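The **Tangen ferry contract affair** was a political dispute in the coastal district of Tangen over the award of a ferry contract to the shipping firm Lindar. It began in October, when opposition members of the district assembly claimed that the contract had been signed before rival bids were opened. It led to an inquiry, the loss of part of the case file and the resignation of the district's transport secretary.

## Background

Tangen is made up of a strip of mainland and the island of Furen, which has no bridge. The crossing had been run by the district itself until the assembly voted to hand it to a private operator. Three firms put in bids. Lindar's was the second cheapest, but the transport office said that its boats were newer and that it could start at once.

The contract ran for seven years and covered 367 sailings a month in the summer timetable. Residents of Furen were promised a fixed fare, while freight charges were left to the operator. Freight charges rose twice in the first year, and shopkeepers on the island began to ask how the terms had been agreed.

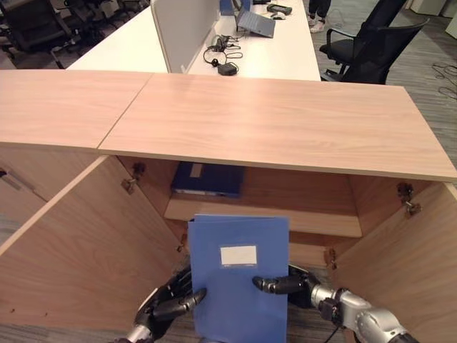

The first public complaint came from the island's traders' association, which asked for the scoring sheets used to compare the bids. The transport office refused on the grounds of commercial secrecy. A petition with 2,500 names was then handed in at the assembly building, and the opposition called for a full debate.

## Allegations

Hawi Tesfamariam, who led the opposition group, told the assembly that a signed copy of the Lindar contract carried a date earlier than the closing date for bids. She asked for every member of the ruling group who had dealt with the contract to be questioned, including the district leader. The ruling group said the date was a typing error and accused her of trying to win votes on Furen ahead of the local elections.

Lindar denied any wrongdoing. In a short statement the firm said it had met the terms set for all bidders and had received no early notice of the result.

The debate lasted until after midnight. A motion to suspend the contract was lost by 2 votes, but members agreed to set up an inquiry with the power to call for papers.
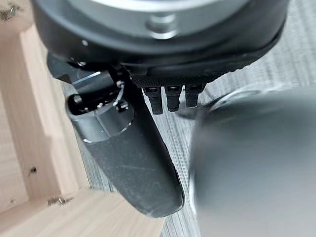 Tesfamariam replied that an inquiry without the power to suspend payments would leave the district paying for a contract it might later have to cancel, and she asked for her objection to be entered in the minutes. The chair allowed this. Payments to Lindar went on as normal while the inquiry sat.

## Inquiry

The inquiry met in the former customs house at Gongate and heard evidence for six weeks. Most of the sessions were open to the public. Officials from the transport office said that they had been told to finish the scoring quickly, though they disagreed about who had given the order.

On the third day of hearings it was announced that the original scoring sheets could not be found. The office held copies of the final totals but not the marks given under each heading. The ruling group ordered a search of the archive, and the opposition called the loss a scandal in its own right. 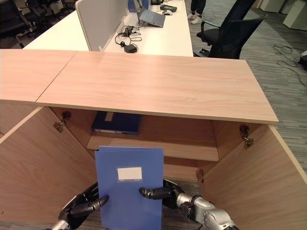

The state of the district's records took up much of the inquiry's report. Papers on the ferry contract had been divided between two offices, and no register showed who had taken them out. Several folders had gone back into storage without a title. A blue folder with a blank white label on the front cover tells a clerk nothing about what is inside it, and the report recommended that every file be marked with a subject, a date and the name of the office responsible. It also asked for scoring sheets to be kept for ten years after the end of any contract.

On the main question the report was less firm. It found that the early date had probably been typed in error, but that Lindar had been treated as the likely winner before scoring was complete. It found no evidence of payment to any member or official.

## Aftermath

The transport secretary resigned the morning after the report came out. The district leader stayed in office and apologised to the two losing bidders, one of which had already begun a claim for its costs. The claim was settled out of court, and the terms were kept private.

The Lindar contract was not cancelled. A revised agreement put a limit on freight charges and gave the assembly the right to end the arrangement with 100 days' notice. At the local elections that followed, the opposition won both seats on Furen but failed to take control of the assembly.

## See also

- Furen ferry service
- Tangen district assembly
- Gongate customs house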